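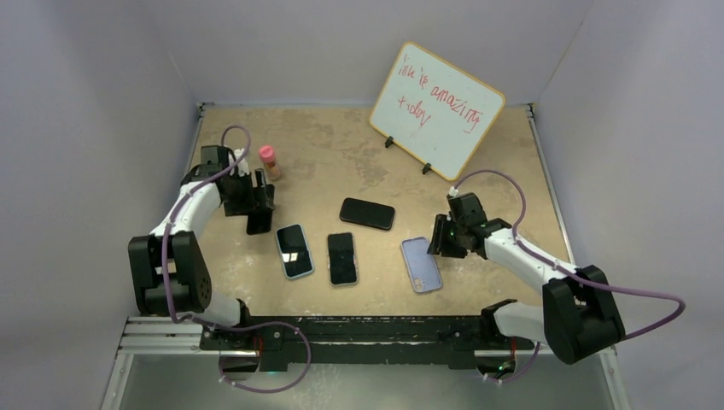 Phone table, both arms parked over the work. Four phones out, board at the back.

Thursday, October 4, 2018

Phones again. Chore for this week is still the dull one off the Fandus list - pick up whatever phones are lying on the table and put them in a straight row, all the same way round. A kid does it in ten seconds. We are not a kid.

Where it stands. Left arm reaches the one in the light blue case fine, right arm gets the purple-backed one. The two black ones in the middle are the trouble, same as in September. Dark glossy thing on a stained tan top, you'd think that's easy contrast, but the glass throws back the lights and the edge finder draws the outline in the wrong place. Sideways one worse than the upright one. Have not worked out why.

Grip. Flat phone on a flat table has nothing to get under. Fingers come straight down and either straddle it or land on the glass. Straddling the short way works if the approach angle is right to a few degrees. The case helps a lot, more to hold and it doesnt skate. Bare phones skate. Tried slowing the close to 69 percent, better. Tried slower still, no better and takes forever.

Tally since the Kwiatkowski settings went in: 692 tries logged, 87 of them drops or misses. Sounds good until you look at which ones. Nearly all the misses are bare black phones, and the log doesn't split by phone so I did it by hand from my notes. Need a column for that. Would also like one for which arm.

Flipping. Row is meant to be all screen up. The purple one lies with its back showing so somebody has to turn it over, and one arm can't. Two-arm flip (right lifts one edge, left catches) is written but only in the slow mode. 8 clean flips so far and I wouldn't run it without a hand on the stop. Camera bump is at the low end the way it lies now, wich means the top isn't quite flat and the height estimate is off by a hair. Enough to matter.

Cables - purple loops still too long for my taste. Right one swings well out past the housing. Shorten, or clip at the elbow. Ask Jirkonent what length they ship on the newer ones.

Bottle with the pink cap stays at the back left for now as the thing-not-to-touch. Board too. "You're amazing today" can stay up, red marker, fine by me.

Can it do the chore yet? For cased phones, spread out, screen up, I'd say yes and I'd let it run through lunch. For a real kitchen counter, no. Fikside wants a yes or no for the counter demo and my answer is no until the flip works at normal speed.

To do:
- matte sheet over half the table, rerun black phones only
- log column for phone type, and for arm
- flip at half speed, left arm catch point 
- wipe the front rail, white specks all over it
- try a phone leaning against the bottle, see what the planner does with it

Stopped there, picking up with the matte sheet tomorrow.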